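Minutes - Unora project, garment handling by demonstration
June, 14:00. Chair: Jihad Farah

1. Recording status. 47 of 100 trouser-folding demonstrations logged for the Obi policy. Target unchanged.

2. Hand-held grippers. Reviewed wrist view, dark trousers on bed. Pads open over the patch pocket.

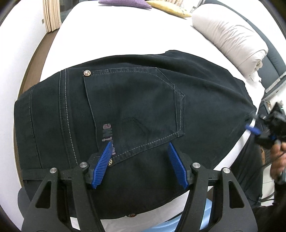 Item 2: wrist view, gripper open at pocket, second hand-held unit at right.

Agreed to keep pad tips in view at all times - operators to approach from the waist side. Cable routing to be checked before each run.

3. Remote control. 15 episodes to be repeated on Pukis; six rejected for lag.

Action: JF to update the operator sheet.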